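Notes on the Parish of Skorwood

The parish of Skorwood occupies a shallow valley between the market town of Cheetham and the higher ground at Bundau. It has never been a large place. The oldest surviving rate book lists 41 households, most of them strung along the lane that follows the stream, and the present pattern of cottages differs very little from the one those entries suggest.

This post continues the series on small parishes and deals with the church, the mill and the boundary. Readers who wrote after the Bundau entry will find that several of their corrections have been taken into account.

The church stands at the northern end of the lane, some distance from the nearest house. Its tower is plain and rather squat. The nave was lengthened at a date that remains in dispute – Gisela Wunderlich, in her typescript history of the valley, places it well before the enclosure, while the churchwardens' accounts record no payment to masons until a generation later. The accounts are the safer guide, although two leaves are missing at exactly the point where they would be most useful.

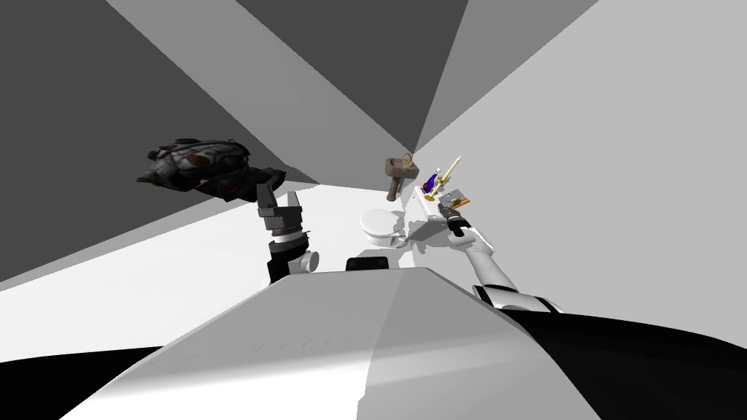 Dark object above an upturned gripper, computer rendering.

The mill lay downstream, at the place where the stream is joined by the Ukiden ditch. It ground barley and oats for Skorwood and for the farms on the Cheetham side. The Pickering family held the lease for 27 years, and the last of them to work it, Elsie Pickering, left a short memoir which is now kept with the parish papers. She describes the flooding of the lower meadow one January and the difficulty of bringing sacks up to the road by handcart. The wheel was removed when the lease ended. The pond has since silted up, and in a dry summer the line of the old sluice can be followed on foot.

The boundary has caused more correspondence than any other subject. On the east it follows the stream as far as the footbridge and then turns uphill along a bank. On the west it once took in a detached field of 10 acres, which was transferred to Bundau by agreement of both vestries. Older maps continue to show the field as part of Skorwood, and this has misled more than one writer, the present one included. 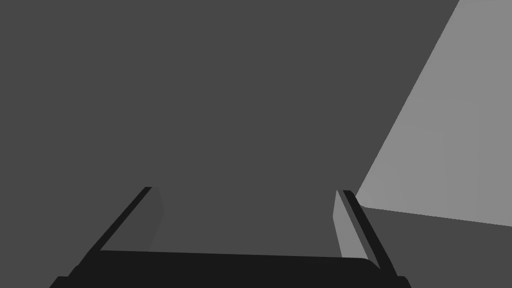
Gray surfaces, computer rendering.

Ruth Goodall has kindly supplied a transcript of the perambulation, in which the boundary stones are named in order. Two of those names, Long Tom and the Priest's Seat, are still in use. The others have passed out of memory, and any reader who has heard them spoken is invited to write.

Visitors should note that the church is open on Friday from mid-morning and is otherwise locked. The lane is narrow beyond the footbridge, and cars are best left near the old school.

Thanks are due to Lorraine Rowbotham for the loan of the rate book. The next entry will cover the Ukiden ditch and its drainage rights.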